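4.2 Planning the purchase

I'll be upfront that this part of the paper is the one I most wanted to read when we started and couldn't find anywhere. Plenty of papers tell you how well a gripper folds a towel. Very few tell you what the group had to buy to get there, in what order, and which line of the budget they'd take back if they could. So I'm going to spend a few pages on it, prices excluded (ours were negotiated and wouldn't help you much).

Our first budget, drawn up in November, had the arm taking nearly everything. We had quotes from Stelmont and Galamia, and I spent far too long comparing reach and payload, as if a piece of cotton weighed anything! A rag is a rag. Any of the arms on our list could have lifted a whole stack of them. What separated the quotes, once I calmed down and read them properly, was the stuff at the back: how long the service contract ran, whether the wrist camera mount came with it, and how soon a replacement fingertip could be had. Stelmont won on the last one, and I'd give that item even more weight today.

Fingertips are where cloth work eats money. The tips have to come down right against the table to catch a single layer of fabric, and every time the height is a little off they rub. We budgeted for 2 spare sets and went through them well before the end of the first phase, so the third order came out of the travel line, which made me unpopular for a while. If you're writing a proposal now, treat fingertips the way you'd treat printer paper. Put them under consumables, and order them with the arm so they ship together (we paid separate freight, and it still annoys me).

The cloths were the other surprise. We'd planned to use 40 of them, all new, all from the same supplier, and to wash them between sessions. Then it became clear that clean new fabric was too easy a test for what we wanted to study, which was sorting and handling used wiping cloths. Stained cloth had to be in the set. That meant a marked bin for each kind of stain, a storage shelf, and a much longer talk with the safety office than I'd allowed for in the schedule. None of it cost a lot by itself. Together it came to more than the camera.

We also had to decide between one table and two. The Pruitt bench we picked is a plain white top on a metal frame, and I asked for a second one mostly on instinct. The reviewer of our internal request wanted it gone, and I can see why, since it looks like furniture. But having a second surface lets a person set out the next cloth while the arm is still busy with the current one, and our session logs show setup time dropping by 33 percent after it was delivered. I'd now fight for the second table before I'd fight for a better arm, and I realize how that sounds.

On software we spent very little. The control package, Drimelow, is our own, and the licenses we did buy were small yearly ones. What I failed to plan for was storage. Wrist video adds up quickly, and by the time we'd recorded 1000 grasps the drive we'd bought for the whole project was full. We bought a bigger one in a hurry and paid a hurry price.

A word on timing too. Approval for the arm took longer than the delivery of the arm, and the tables came last of all, so for a stretch we had a very nice robot bolted to a borrowed desk. Ask for the furniture first. It's cheap, it's slow, and everything else has to stand on it. We also learned to keep a little money unassigned until the first full week of trials was over, when the real shopping list finally wrote itself: cable clips, a brighter lamp, storage tubs, a second set of hex keys after the first one wandered off.

The list of purchases as it stood when we closed the books on June 26, 2025 is in the appendix, with the items I'd drop marked by a star. Figure 3 is the cloth station from the wrist camera's side, fingers closed and nothing in them.

Figure 3. Wrist view at the cloth station, with a stained beige cloth on the white tabletop.

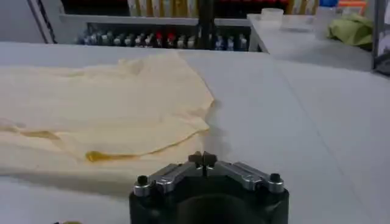 The starred items are mostly things we bought because the catalog put them on the same page as the arm. The extended-reach bracket never left its box, and I'd swap it for another order of fingertips tomorrow.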